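Keeping the Old Machine Going

18/08/2018

I have been meaning to write this one since spring, and every time I sat down to do it the tomatoes needed tying up or my sister-in-law called, so please forgive the wait. A few of you asked whether I ever replaced the desktop I complained about at such length last year. I did not! It is still under the desk in the back bedroom, humming away, and I have grown rather fond of it again.

For anyone new around these parts, I live in Wurno, a small town with one good bakery and one very slow internet connection. I bought the computer 10 years ago to type up my grandmother's recipes, which came to me in a shoebox, 85 of them, written on everything from proper index cards to the back of a seed packet. That was supposed to be a winter's work. You can guess how that went (I am on the fish dishes now).

Last fall it started shutting itself off in the middle of things, always when I hadn't saved. The big store over in Bimgate told me kindly that a new one would run me close to what I'd spent on the washing machine, and I very nearly gave in. Then a neighbor mentioned Jaber, the little repair counter behind the shoe shop, and I thought, well, it can't hurt to ask.

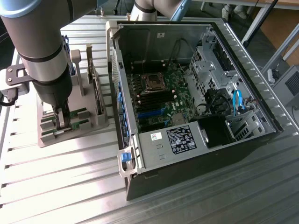 They charged me 38 dollars and most of that was for a new fan. The rest was for cleaning out the dust, and there was a good deal of it, along with what I am fairly sure was hair from a cat who has been gone for years. I stood there feeling the way I do when the dentist asks about flossing. But the shutting off stopped, and it hasn't done it since, and I came home and typed up three kinds of dumplings the very same evening.

It got me thinking about how quickly I give up on things. My mother had one iron the whole time I was growing up, and my father put a new cord on it more than once at the kitchen table, with the newspaper spread out so he wouldn't scratch the wood. I have owned more irons than I care to admit. I couldn't tell you what was wrong with most of them.

So this year I've been trying to ask first. I had my brown boots resoled, and the lamp from the Pullireo flea market has a new switch and no longer flickers when a truck goes by. The toaster, I'm sorry to say, was past saving, though I did try.

In September I'm hoping to start on the cakes, and I'll post the plum one first for those of you who have been so patient about it. It needs a deep pan, so dig yours out now if it's hiding at the back of the cupboard like mine was.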